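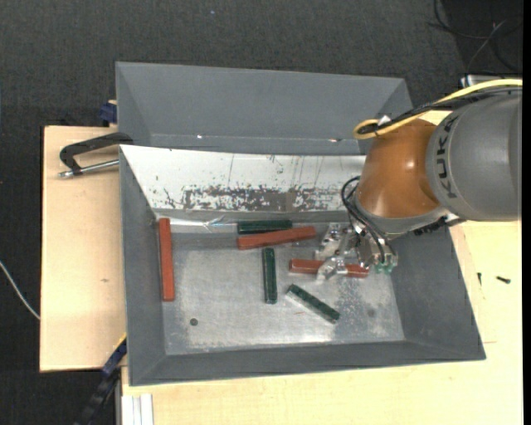 Tistgate Two-Bin Picking Kit

I get asked for a price on this more than anything else on the site, so I finally gave it a page of its own! It's the bench setup I sell to people who want a robot arm picking parts out of a bin and don't want to spend a whole spring designing the table.

What's in the box

Two gray bins, the gripper mount, a set of red and green practice blocks, and clamps to hold the bins to your own tabletop. The arm is NOT included. Ours is a KUKA (you can read it on the side), but I can quote the mount for other arms if you send me the flange drawing.

What it costs

The kit is $500 plus shipping. Extra bins are $28 each, and I'd order a spare with the first batch, as the coating does get scratched up where the fingertips keep going down. The Akano hose set is $110 if you're running air to the gripper. Pick your hose length after you know where the arm will sit, please - I've swapped out more short ones than I care to remember.

Stuff people forget to budget for

Clamps! You get enough for the bins, but a long bar clamp or two of your own is money well spent. Cable ties and sleeves too. You'll also want floor space for the cables, and a few evenings for setup that never make it onto anyone's purchase order. If your boss wants one number for the year, add the spare bin and the hoses now and save yourself a second form.

Lead time

Kits ship from Lurnemside in 5 working days when I have bins on the shelf. The bigger Inthanon table version is built to order, so write to me first and I'll tell you where the queue is.

Prices last checked 28 May 2019. Shipping outside the US is quoted separately, and school orders can pay by invoice.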